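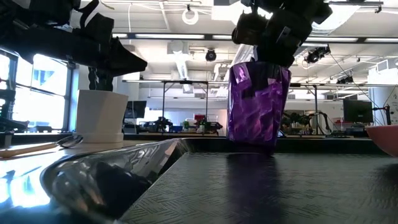
So I've finally given up on the sourdough. Two years of feeding that jar, two years of apologising to houseguests for the smell in the cupboard, and last week I tipped the lot into the compost and felt nothing but relief. I'm a soda bread person now!

It started when my sister-in-law came down from Prillau for a few days in April and wanted toast at six in the morning. I had no bread, the shop doesn't open till eight, and the starter was sulking as usual. What I did have was flour, bicarb and a carton of buttermilk left over from pancakes. Forty minutes later (well, 38, I was watching the oven like a hawk) we were standing at the bench burning our fingers on it and fighting over the crusty end.

Since then I've made it most weekends. I use half wholemeal, half plain, a good pinch of salt and whatever seeds are rolling about in the pantry. Mix it with a butter knife, stop well before you think you should, and cut a deep cross in the top. My oven runs hot on the left so I turn the tray halfway through. Yours might be better behaved.

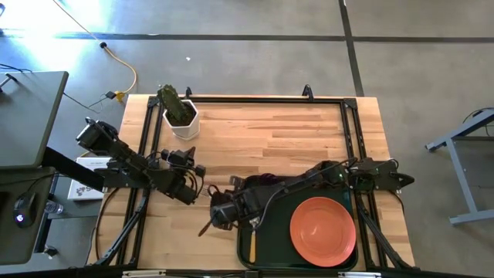

The flour has been a bit of a saga, mind you. I used to buy the big paper sacks from the co-op in Vemdale, but they've changed mills and the new wholemeal is so fine it might as well be white. I want bits in it! A neighbour put me onto a place out past Dollotport that still does a proper coarse grind, and it's over an hour's drive each way, but there's a decent bakery cafe on the road in and I can talk myself into most things if there's a vanilla slice at the end of it.

If you can't get buttermilk, plain milk with a squeeze of lemon does the job. I've tried yoghurt too, thinned with a splash of water, and that one came out lovely and moist but took a bit longer to cook through in the middle. Next I'm having a go at a version with treacle and dates - my nan made something like it and never wrote the recipe down, so I'm working from memory and a fair bit of hope. If any of you have a recipe for that kind of loaf, pop it in the comments, please!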